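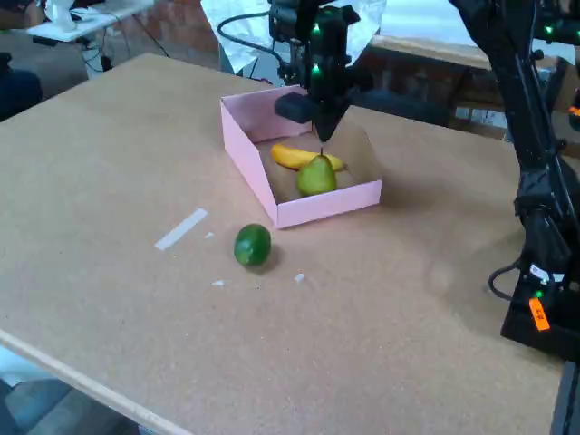 Figure 1. A banana and a pear in an open pink cardboard box.

Fruit Waste in School Lunches at Dernville
Leonilde Esteves
7 Sep 2023

1. Background
The lunch program at Dernville gives every student a piece of whole fruit with the meal. Kitchen staff told me that a lot of it ends up in the trash. I wanted to find out how much, and whether the kind of fruit makes a difference.

2. Method
I collected data on 43 lunch days, ending in May. Two bins were set beside the tray return, one for whole fruit with no bites taken and one for everything else. At the end of each lunch I sorted the first bin by type and wrote the totals on a sheet. Fruit that students took back to class was not tracked.

3. Results
Over the whole period 1,772 pieces of fruit came back uneaten. Pears were the most common, then apples, then bananas. The worst day had 87 pieces, all but a few of them pears. The kitchen log says those pears were delivered the day before and were still hard.

I also gave out a short survey and got 77 back. The most common reason for leaving fruit was "not ripe," followed by "no time." Several students wrote that they would eat a pear if it was cut up — I had not listed that as a choice.

4. Problems
Two sheets from the first week were lost, so those days are left out. Students who sat outside may have used other trash cans, and the real total is probably higher.

5. Next steps
The kitchen has agreed to hold pears for three days before serving them. I plan to repeat the sorting for two weeks after that change, using the same bins and the same sheet.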